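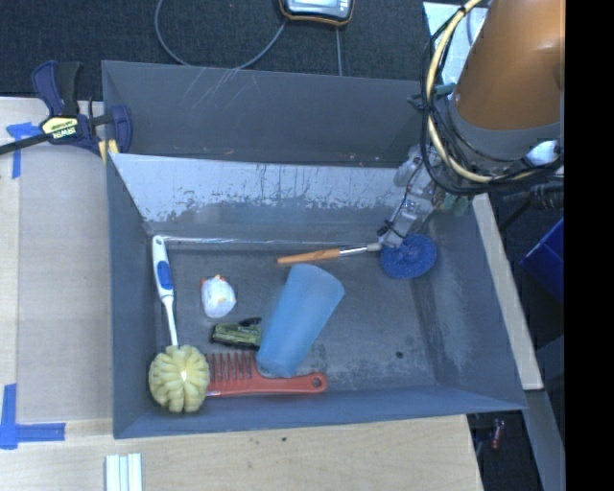 Figure 4. Gray bin on a pale wooden work surface, with a long dish brush along the left side of the floor. The inner walls show scuffs and scratches.

4.2 Does mulch depth explain the drop in watering?

The claim that a thick layer of bark mulch cuts the need for watering is repeated in nearly every home garden guide we read, often with a firm number attached and seldom with a source. Where a source was given, it usually led to another guide. Peixoto and Xavier tried to trace the most common version, in which mulch "halves" the water bill, and lost the trail at a sales leaflet for Kuvent bark chips. We see no reason to treat the leaflet as evidence.

Our own data gave a weaker picture than we had expected. The 43 gardens in the Tralemeo group were asked to log every watering and to push a moisture probe into the same marked spot in each bed. After entry errors were removed we had 3,398 readings, of which over 3,000 came from beds where mulch depth had also been written down. In those beds, deeper mulch did go along with slightly damper soil. The trouble is that it also went along with nearly everything else that keeps soil damp. Beds with deep mulch were more often in shade, more often close to the house, and more often planted with shrubs that had been in place for years. Thin or missing mulch was typical of new beds along the street, in full sun, over soil that had been packed down during building work.

When we compared only shaded beds with shaded beds, most of the difference went away. In full sun some of it stayed, and we think this part may be real. Even so, it rests on a small share of the gardens, and two households that watered very often carry much of the weight. With those two left out, the line through the points is close to flat. Readers who want to keep them in are free to do so, but should say why.

A second problem is the log itself. Gardeners who lay mulch with care are likely to be the same people who check the soil before turning on the hose. Arruda, who visited the gardens in August, noted that several owners had moved to a fixed timer before laying any mulch at all. Their water use fell, and they gave the credit to the mulch. We can't separate the two changes from the records we have, and we doubt that anyone could do it from the kind of survey cited in most advice columns.

Then there is the question of what the probe measures. Pappas has argued that a short probe pushed through mulch may stop in the loose top layer, where old bark and soil are mixed, and that its reading there says little about the root zone. We repeated his check in the Hwang plots by taking readings with the mulch pulled back and again with it in place. The readings did not agree well. The gap was widest just after light rain, when the bark was wet and the soil under it was still dry in places. This should worry anyone who takes a good reading under mulch as proof that the plants are getting water. A thick layer can hold a light shower and let very little of it through.

Falcão takes a kinder view of the results and points to the 30 days without rain, when mulched beds dried more slowly in almost every garden. We accept the pattern. We are less sure what it is worth to a homeowner. Owners of bare beds began to water by hand early in the dry spell, and the records for those days are patchy, so the two groups were no longer being treated alike. The slower drying also came after a spring in which the mulched beds had started out damper.

None of this means that mulch is useless. It kept weeds down in most of the beds we saw, and owners liked how it looked. Our complaint is with the size of the water claim and with how easily it has been passed along. The Rorkine planning sheet, which many landscapers in the area hand to clients, lists mulch as the first step in a low-water design and puts plant choice near the end. On our data we would turn that order around. Beds planted with species suited to dry sun needed little extra water with mulch or without it, and beds of thirsty annuals needed a lot either way.

A fair test would assign mulch depth by chance within the same garden, on beds with the same sun and the same plants, and would meter the hose so that no one has to remember what they used. It would also need to run through more than one summer, as fresh bark breaks down and a layer that is deep in its first year may be thin by the next. Until such a test is done, we suggest that guides drop the number and say that mulch may help somewhat in full sun. Section 4.3 looks at the soil samples taken from the same beds, where the gaps in the records are smaller.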